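Vurnel Gripper Comparison: Frequently Asked Questions

What is being compared?
Two end effectors on the same arm: the Vurnel parallel gripper and the Perier soft gripper. Arm, controller and task list are identical for both. Only the end effector, its payload settings and its tool center point change.

Who runs the tests?
Costel Spahić does the setup and calibration. Ognjen Kadrić maintains the controller code and the logs. Questions about results go to Ognjen.

How many trials does each gripper get?
200 per gripper, split evenly across the task list. A trial is one attempt at one object from a fixed home pose. Trials stopped by an operator are logged as failures unless the stop was caused by a network fault.

What counts as a successful grasp?
The object has to leave the support surface, stay held through the transfer, and be released inside the target area. An object that rotates in the fingers still passes. An object that is dropped and picked up again does not.

Is the cycle time measured with the gripper closed or open?
Timing starts when the arm leaves home and stops when it returns with the fingers open. Finger travel is included. The Perier takes longer to open than to close, so results that leave out the opening stroke are not comparable with ours.

Do I need to recalibrate after swapping grippers?
Yes. Enter the new mass and center of gravity first, then redo the tool center point, then the hand-eye calibration if the camera mount was touched. Skipping the mass entry produces false collision stops on fast downward moves.

Can both grippers run on the same controller firmware?
Yes, from the September release on. Earlier versions do not report finger position for the Perier, and the log column stays empty.

Why did run 46 get removed from the results?
The fingertip pads were mounted in the wrong order. The run was repeated with the pads corrected, and the repeat is in the table under the same number with the suffix B.

Do you publish the raw logs?
Joint positions, finger positions and timestamps are available on request. Video is not included.

Why test on a kitchen counter when a bare bench is easier to control?
Bench results for the two grippers were too close to rank. Approach clearance matters more on a furnished surface, and the planner has to deal with obstacles at several heights. Object shape matters as well: the plate on the raised tray holds a toy orange, apple and banana, so a single pick area covers two rounded shapes and a long curved one. Grasp width and wrist angle are logged separately for each object, and the banana is scored on its own line.
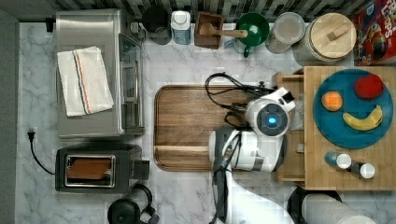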